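Nendlow House Facilities Forum
Shared Rooms > Condition of the conference table

Kornon_Office
2023-02-15
Members are reminded that the conference table is to be cleared at the close of each booking. Cartons, packaging and drinks are being left for the next party. Under the room rules adopted in June, items may be moved to the store after 3 days.

dukora_admin
We accept the reminder in respect of packaging. We do not accept it in respect of the organiser tray. The tray and its marker are for the use of all tenants and should remain on the table.

Politis_Reception
With respect, the tray invites further items. It was placed there alone, and it has since been joined by boxes, pens and a bag. Our preference is a shelf by the door.

dukora_admin
A shelf was quoted at 300 and declined. Our position on the tray is unchanged.

Kornon_Office
The tray may remain for the present. Coasters should also stay, as the surface marks easily. The 2 points still open are the cartons and the cables - the latter must not be left lying across the table.

Politis_Reception
Agreed as to cables. May we ask that owners identify their property before anything is moved? A handwritten sheet was discarded last time and had to be redone.

Kornon_Office
That is reasonable. Owners are asked to reply below, quoting the item number.

Items for collection

1. Large white cardboard box, resting on its side, and the flat brown cardboard sheet in front of it.

2. White mug with yellow handle, and the water bottle on the red coaster (coaster to stay).

3. Black bag or case with blue-grey top, towards the far edge.
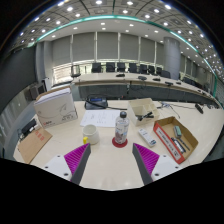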